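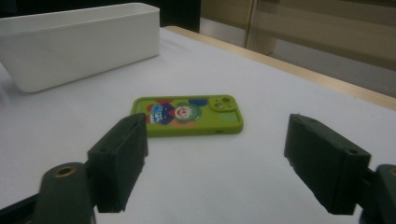

Bramwell Workshop – Materials and Finishes Section

Notebook entry, 14th August
Entered by A. Peixoto

Phone case, lime green with cartoon print, placed on the white table for surface review. Back facing up. The face and the dotted costume are to be checked for wear under the bench lamp, then again after 22 wipes with the standard cloth.

The rim and the camera cutout are to be measured separately – the April sheet combined them, and the values could not be used. Room humidity at start: about 90 percent, higher than preferred.

Colleagues are asked to leave the case flat and to record any handling on page 91. Jilley samples remain in drawer 2.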